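3.2 Table shape and seating

We recorded shared meals in 42 households that had replaced a rectangular dining table with a round one, and asked each household to keep a diary for the whole of July. The diary listed who sat down, where they sat, and when the first person got up. In total we received 148 usable entries. Entries with only one diner were left out.

Seating was less fixed at round tables than we expected from earlier interviews. Parents often named "their" chair in the first interview, but the diaries show them moving to be closer to the stove or to a small child. Surface finish came up more than once. Several households said that a dark, glossy top made them wipe the table before sitting down as well as after (Figure 2).

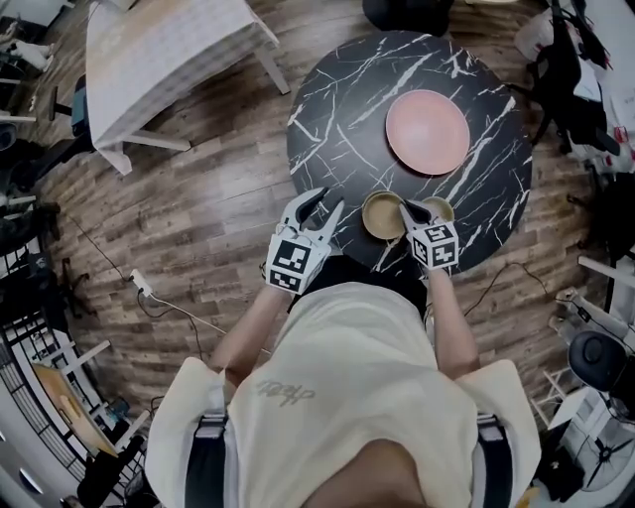 Housing and Daily Life Research Group, Department of Home Studies
Figure 2. Round table with a glossy black top and thin white veins resembling marble.

Serving habits also differed. With a rectangular table, most households kept the main dish at one end and passed plates along. With a round table, the dish went in the middle and people served themselves. Tươi Từ, who coded the diaries, marked two households as mixed cases, as they used the middle of the table on some evenings and the kitchen counter on others. We kept both in the sample.

Meal length did not change in a clear way. Diners left the table one at a time in both settings, and the youngest was usually first to go. We return to this point in Section 4.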